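Barnura (TV series)

Barnura is a television endurance competition in which pairs of contestants cross an upland route on foot, by canoe and by bicycle. It is made by Fluretti and presented by Sinéad Noonan. The series takes its name from the fictional valley used in its opening titles. Filming takes place on the Sikley estate and the open moorland to the north of it.

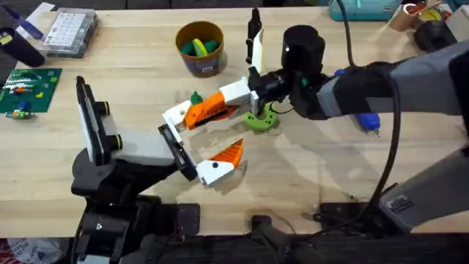
Sekar Lubis

Format

Each series begins with 12 pairs. A pair must consist of two people who have not met before the first day of filming. Pairs are assigned by draw, and the draw is shown in full at the start of the first episode.

The route is divided into stages, with one stage to each episode. At the start of a stage every pair receives a paper map, a fixed ration of food and a sealed envelope giving the location of the night camp. Phones, watches and satellite equipment are handed in before the first stage and kept by the production until the pair leaves the competition.

A pair's position is decided by total time. The last pair to reach camp is given a penalty of 200 minutes in the first two stages and is removed from the competition from the third stage onwards. Time spent helping an injured competitor is deducted from the total if the stage marshal confirms it. A pair may swap part of its ration for a time credit at the halfway point of any stage, but may do so only once in a series.

The final stage differs from the others. The remaining three pairs start at intervals that match the gaps between their total times, and the first pair to reach the finish wins.

Route

The first series used a route of 255 kilometres, starting at the Sikley boathouse and ending at Holst Reservoir. The highest point was the Holst ridge, at 919 metres, which was crossed in the fifth stage. The second series kept the same start and finish but moved the middle stages further east, removing one of the two canoe sections and adding a night walk.

Sections of the route on private land are closed to the public during filming only. The ridge path remains open at all times, and walkers are visible in the background of several episodes.

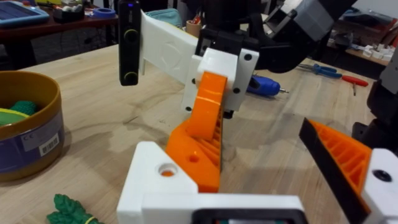

Gripper with two orange 3D-printed fingers and a white base

Production

Applications for the first series closed with 2,227 people on the list. Applicants were seen in person, given a medical examination and asked to complete a timed walk with a loaded pack. Reserve contestants stayed near the start for the first two days and could be brought in if a pair withdrew before the end of the first stage. One reserve was used in the first series and none in the second.

Filming of the first series began in April and was completed in a single block. Each pair was followed by a camera operator and a sound recordist, who carried their own food and were not allowed to speak to the contestants about the route. Noonan recorded her links at the camps and added the narration after editing.
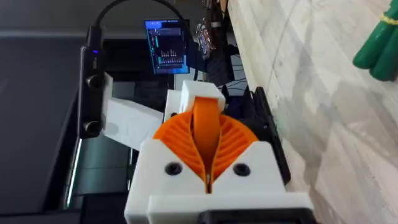

The theme music is a short piece for brass and drums. A longer version is heard over the closing credits of each final episode.

Broadcast

The first episode was shown on 2/16/21. Episodes of the first series ran for an hour, including the draw and the summary of times. From the second series the summary was moved to a separate short programme, Barnura: The Times, which was shown directly after the main episode and had no presenter.

A repeat run of the first series used shortened episodes. These leave out the ration swaps, with the result that the time credits appear on screen without explanation in the fourth and sixth episodes.

Rule changes

The following changes were made before the second series:

The penalty in the first two stages was kept, but it no longer applied to a pair delayed by a closed river crossing.
Pairs were allowed to carry one personal item each, chosen before the draw.
The marshal's decision on deducted time was announced at camp instead of on the following morning.

See also

List of Barnura contestants
Holst Reservoir
Sikley estate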